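May, shop notebook, started a bit after 7 am with coffee in hand

OK so the hide glue saga continues! I mixed a fresh batch last night from the Ganach granules (the new bag, the old one smelled like a wet dog and I finally tossed it) and let it soak till morning. 72 grams of glue to 135 of water. I know the card taped over the sink says something thicker, but that card was written for the old stuff and the new granules swell like crazy. By the time I got in they'd drunk up nearly everything and looked like pale jelly, which made me very happy.

Warmed it in the double boiler and kept it under 145 the whole time, well, mostly. I wandered off to look for the hog bristle brush and it crept up a couple of degrees. No skin on top, no bad smell, so I'm calling it fine. It ran off the brush in a thin string and then broke into drops, just the way I like it for rubbed joints.

Test pieces were offcuts from the Carrasco chair job, maple to maple, edges straight off the plane. I rubbed 2 pairs together and they grabbed within a few strokes. One slid a hair out of line because I got cocky and looked away (again!). Left them flat on the bench, no clamps. The third pair got a hot iron on the wood first, and wow, does that buy you time. It stayed slippery long enough that I could have answered the phone. 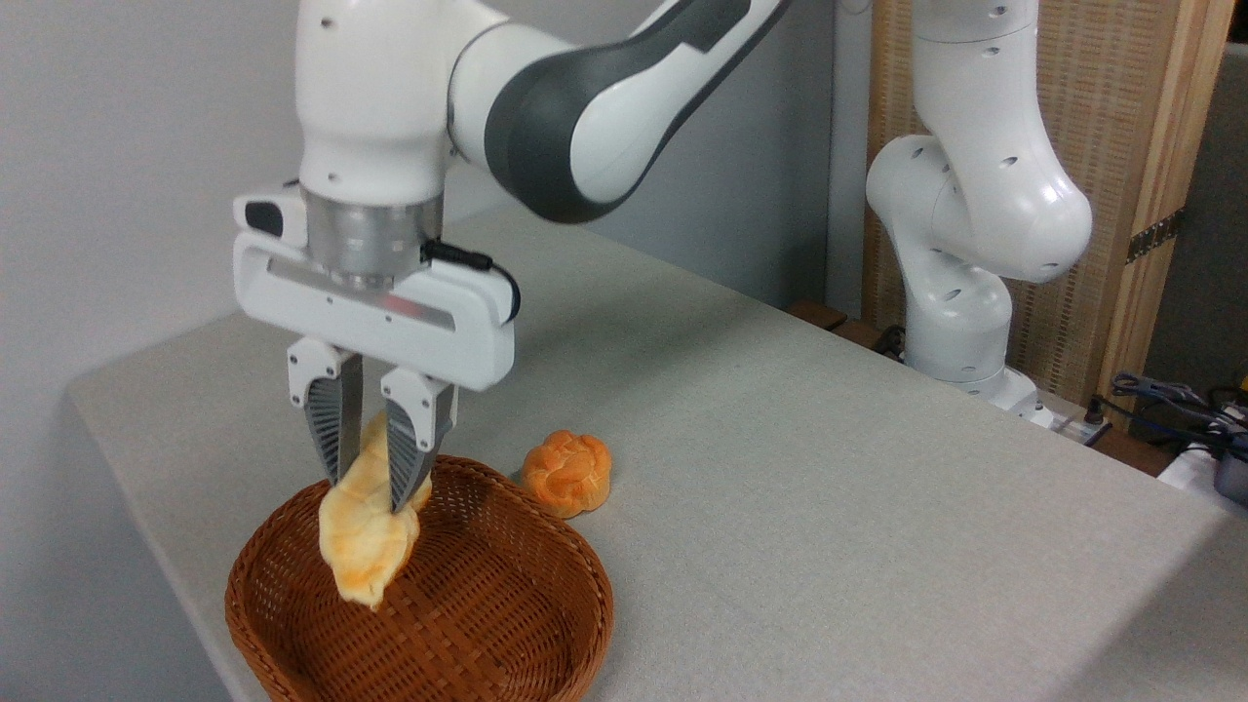

Sebastián Leiva thinks I'm cooking it too thin for end grain, and that the stretchers on the Carrasco chairs will drink it and starve the joint. His fix is to size the end grain first with a watered-down coat, let that gel, then come back with the full-strength stuff. He also says the iron is cheating, but he borrowed it the same afternoon, so.

I think he's right about the sizing. The stretcher we pulled apart in the winter was bone dry inside, hardly any glue left on the tenon, and that was with the thicker mix. So next round I'll do sized and unsized side by side on scrap tenons and leave both sets alone overnight, no peeking.

Other stuff while I remember. The Zudora jar lids don't seal worth a darn, so leftover glue goes in the fridge in the old pickle jar, labeled this time, please! We have 196 grams of granules left after today, enough for the chairs if we don't waste any. I want to try a pinch of salt in a small batch to slow the set, and I'll weigh the pinch so I can repeat it.

Still need: cheesecloth for straining, a second thermometer, and my good brush back from whoever has it.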